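Jiletano 2 battery life after the November update
Phones & Tablets > Budget Android

mossback_41
Posted 16th February

I bought the Jiletano 2 for my mother last fall and it was fine until the November update finally reached it. It came very late on her carrier. Before that she charged it every other night. Now it's at 18 percent by dinner, and all she does is text, look at the weather and play a card game.

Things I have tried so far: restarted it, turned off location for everything but maps, took the card game off for two days. No change. The battery page in settings blames "System" for most of it and won't break that down any further.

Is anyone else seeing this, and is there a way back to the older version?

tern_and_gull
Same phone, same update, no problem here. I get a day and a half. I'm on Wi-Fi most of the time though. Is she in a weak signal area? Mine drops fast when I visit my brother out past the reservoir, and it did that before the update too.

mossback_41
Signal is the same as it always was, two or three bars. She hasn't moved and the carrier hasn't changed.

Pell_Harbor
There is no official way back. Staseck locks the bootloader on the carrier models. If hers is unlocked you can flash the old build from their support page, but it wipes the phone and you lose the security patches. I wouldn't do that to a phone belonging to someone who clicks links in texts.

What I would do is clear the system cache. Power off, hold volume up and power until the menu comes up, pick the cache option, reboot. It doesn't touch her photos. It fixed mine after the update before this one.

quietmodem
Clearing the cache does nothing on these and people need to stop recommending it. The update partition scheme on the newer Staseck phones doesn't even use that cache the way the old ones did. The drain is from the assistant service they added. Go to Apps, show system, find Staseck Helper, force stop, then disable.

Pell_Harbor
It did something on mine. I went from charging at lunch to charging at bedtime, and I changed nothing else that day.

quietmodem
You rebooted it. The reboot is what helped.

Pell_Harbor
I had rebooted it several times that week already.

sandlot_ray
Can we not do this again, there are 14 pages of it in the sticky.

OP, disable the Helper and see how it goes overnight. It's easy to undo. Write down the percentage when she goes to bed and again when she gets up. Overnight drain tells you more than daytime because the screen is off.

Mine is on the original battery and loses very little overnight with the Helper disabled. I keep it on the counter next to the snacks so I walk past it in the morning and remember to check.
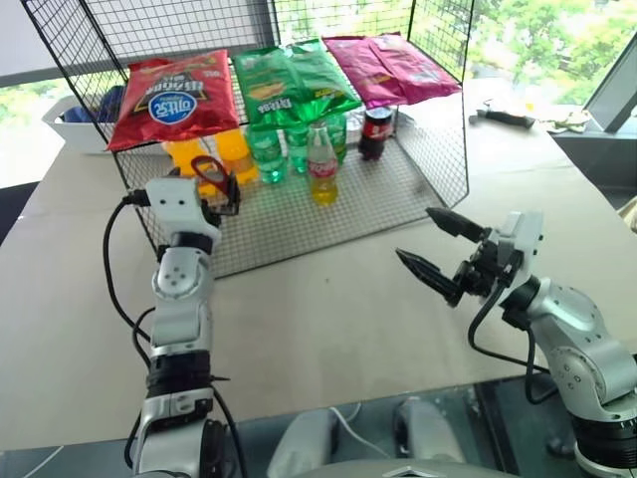

The snack rack. Chips up top, drinks underneath.

Before I disabled the Helper I was losing a quarter of the battery while I slept. I also turned off the always-listening option under Sound, which is a separate switch, and I think that was part of it. I did both on the same night so I can't say how much was which.

tern_and_gull
Good selection there, Ray. Where did you get the rack? My chips end up under everything else in the cupboard.

sandlot_ray
The Filetti store by the highway, in the kitchen aisle. They had a few sizes.

dunlin88
I'd go against the crowd here and say replace the phone. The Jiletano 2 was never a good one. It has little memory and a slow chip, and the update was built for the newer model. My Chettiar costs the same, gets its updates on time and lasts two days. You can spend weeks turning things off or you can spend an afternoon moving her stuff over.

mossback_41
I'd rather not. It took her a month to get comfortable with this one and she has the icons where she wants them. The Chettiar also has no headphone jack, as far as I can tell from the store page.

dunlin88
Correct, no jack. There's an adapter in the box.

Pell_Harbor
She will lose the adapter.

quietmodem
A new phone for a software problem is a waste of money. Even if it's the battery itself, a shop can swap it in half an hour.

corduroy_lane
Long-time reader, don't post much. I have the same phone on the same update and my drain was the weather widget. The built-in one got changed so it refreshes constantly, and it gets counted under "System" because it came with the phone. You said she looks at the weather. Does she have the widget on the home screen?

mossback_41
She does. It's the big one with the clock. I'll take that off too, but she'll want some kind of weather on there.

corduroy_lane
Any of the ones from the app store should do. I set mine to refresh every two hours. Long-press the clock one, drag it to Remove, then go into Apps and turn off background data for Weather, or it keeps going without the widget.

quietmodem
I hadn't heard that one. Could be both. Change one thing at a time though, or you'll be guessing like Ray.

sandlot_ray
Fair.

mossback_41
Went over there last night. Disabled the Helper, left the widget alone for now. She went to bed at 71 and got up at 64. I don't have a number from before to compare, but she says it's usually under half by breakfast. Her last few days of texting me screenshots seem to back that up.

I'll take the widget off this weekend and post again. If that does nothing I'll try the cache, so please don't start.

Pell_Harbor
Sounds good. Check the battery capacity while you're there, it's under About Phone on the newer builds. Hers should be near 2,000 charge cycles from worn out if she got it last fall, so I doubt it's that.

quietmodem
No phone battery is rated for 2,000 cycles.

Pell_Harbor
The box says it is. I have it here.

quietmodem
Then post a picture of the box in the sticky and we can argue about it over there.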